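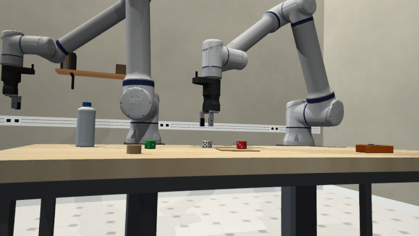 Figure 2. A long wooden table with small objects along its top, seen almost edge-on (rendered view).

3. The long table as shared furniture

3.1 Why length matters to readers

When we began visiting the public libraries at Lirkberg, Nirnby and Trurkby, we expected to write mostly about opening hours and the quiet rooms, which had been the main concern of earlier work on small-town reading habits. We came home with notebooks full of remarks about tables. People had a great deal to say about them — where the good ones were, which ones wobbled, how early a person had to arrive in February to get a seat near the radiator — and it seemed a pity to leave all of this in the appendix.

By a long table we mean one that seats at least four people on a side and has no divider down the middle. The type is an old one in reading rooms, and the basic shape in Figure 2 will be familiar to anyone who has spent an afternoon in one. Between them the three libraries own eight such tables. The rest of the seating is made up of small square tables, window counters and armchairs, and we treat these together as "small seating" in what follows.

The staff at all three sites kept a simple seating log for us over one winter season. It covers 2,810 visits in which a person sat down for long enough to open a book, a newspaper or a laptop. Of these, 1,808 were at a long table. We had guessed that the share would be a good deal lower, as most of the visitors we spoke with said they liked to sit by themselves, and small seating was often free when they came in.

3.2 Sitting alone in company

The interviews help to make sense of this. Many visitors told us that a small table felt like a promise to stay put and keep busy, while the long table let them come and go without being much noticed. One retired reader at Nirnby put it very nicely, we thought, when she said that at the big table she was "by myself, but not left by myself." A student at Lirkberg liked being able to look up and find that other people were also stuck on page one. Several parents said they could keep a child next to them and still have room to spread out a magazine.

There were complaints as well, and we don't wish to paint too rosy a picture. Some readers disliked the sound of typing carrying along the wood. Others found it hard to cross a full row of chairs to reach the shelves, especially at Trurkby, where the long tables stand close to the local history section. A few visitors had given up on the long tables altogether after a winter of other people's coats and umbrellas.

3.3 Belongings and unspoken borders

We were especially taken with the way people use small things to mark out a place. A pencil case, a pair of gloves or a folded newspaper set down on the table was generally read as a border, and it was respected even when its owner had gone off to the copier for some time. Borders were drawn generously in the morning and then pulled in, with very little talk, as the room filled up. At Lirkberg we saw this happen day after day shortly before four o'clock, when the school bus arrives and the younger readers come through the door all at once.

The comment cards tell much the same story. We collected 900 of them from boxes at the front desks, and belongings came up more often than noise, heating or light. The tone was usually patient. Readers asked for coat hooks, for a shelf under the tabletop, or for a small sign reminding people to keep bags off the chairs. Very few asked for marked places, and those who did were mostly people who came to do their taxes and needed to lay out a lot of paper.

We should mention one difference among the sites. The long tables at Trurkby are placed end to end, and visitors there treated the gap between two tables as a border of its own. Bags were put down beside it, and conversations seldom crossed it. At Nirnby, where each long table stands alone in its bay, readers who wished to keep their distance chose opposite corners, so that the middle seats were the last to fill.

3.4 Limits of the log

The seating log was kept by staff who had plenty of other work to do, and the busiest hours are surely covered less well than the slow ones. It also tells us nothing about people who looked in, saw no seat they liked and went home again. We asked about such visits in the interviews, and the answers are taken up in Section 4 along with the material on evening opening.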